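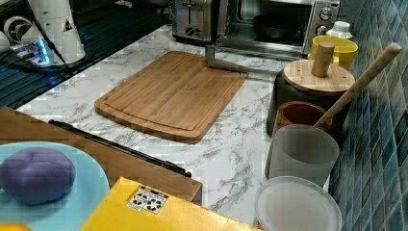 A grooved cutting board on a marble-patterned countertop, with a toaster and toaster oven behind.

Grooved cutting board

A grooved cutting board is a flat kitchen board with a shallow channel cut into its upper face, running close to the edge on all four sides. The channel is usually called a juice groove. It collects liquid released by meat, fruit and vegetables during cutting and keeps it off the countertop.

Construction

Most boards of this type are made from strips of wood or bamboo glued side by side. In bamboo boards the strips may differ in shade, which gives a striped surface; the darker strips have been heated before gluing. Corners are commonly rounded to reduce chipping. A typical domestic board measures 40 cm by 30 cm, although longer boards are made for carving.

The groove is cut with a router after the face has been sanded flat. A deeper groove holds more liquid but weakens a thin board and is harder to clean. Some makers cut the groove on one face only – the plain face is then used for bread and dry foods.

Placement

The board is generally kept on the longest clear stretch of worktop, between the sink and the cooker. Small appliances such as toasters and toaster ovens are pushed to the back of the counter, and canisters, mugs and utensil crocks are grouped along the wall. A survey of 61 rented kitchens in Wamlow, carried out by Jaxon Lachance for the Cimdale housing office, found that the board was left out permanently in over half of them. The clear space in front of it was often no deeper than the board itself.
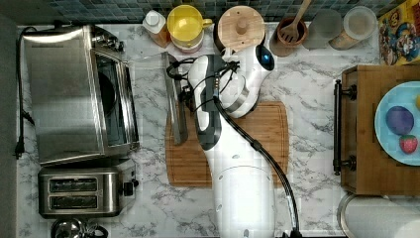
Storage jars with lids are suited to this arrangement, as they can be opened one at a time without moving the rest of the row. Wooden spatulas and spoons are stored upright in a crock, handles down or handles up according to habit. Knives are laid flat on or beside the board while work is in progress and put away afterwards.

Care

Wooden and bamboo boards are washed by hand in warm water and dried standing on edge. Soaking causes the glued joints to open. The groove is cleaned with a stiff brush, as residue tends to gather at the corners. Food-grade mineral oil is applied when the surface looks pale, left overnight and wiped off in the morning. A board that has warped will rock on a hard counter; a damp cloth beneath it prevents movement.

Regional names

In Birhane the grooved board is called a wet board, and the ungrooved type a dry board. Sellers in Zuvska use the term carving board for both.

61 shares · 2 comments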